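18th April
Posted by the meeting secretary

Minutes, lighting users' group, spring meeting

I'm typing these up from my scribbles again, so shout if I got something wrong! We had enough people for a vote and the January minutes went through with one fix (the ballast order was for the Sokol building, my mistake).

Loading dock fixtures. We talked for ages about the old fluorescent tubes over the dock. Hurniven quoted $3,369 for sealed LED replacements, wiring included, and most of us thought that was fair. I asked if they'd run on our 127 volt supply and the answer was yes, no adapter needed. Approved, with two against.

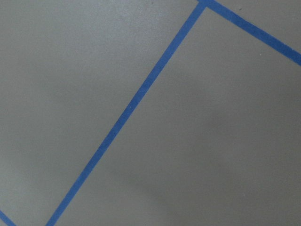
Blue tape on the gray surface.

Emergency lights. The Greltlow units passed their battery test, except the one by the back stairs, and that one is still under warranty. I said I'd send it back and I will, I promise. Somebody wondered if we should keep a spare on the shelf. We all liked the idea but didn't settle who pays, so it's on the list for next time. 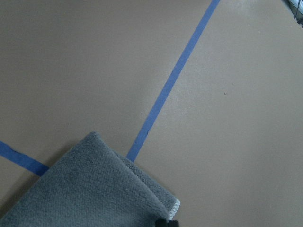

Dimmers came next, and this got lively. The Nanon dimmers buzz when they're turned down low, and I'm one of the people who can't stand it. We agreed to try a different driver in the small meeting room first and leave the rest alone for now. If it's quiet, we'll price the whole floor.

Bulb recycling. We have some 100 dead tubes in the storage closet. Pickup is booked, please don't add loose ones to the pile, use the boxes!

Next meeting: same room, date to follow by email.

Questions about these minutes? Use the contact form. Back to top

This site uses cookies. Accept | Settings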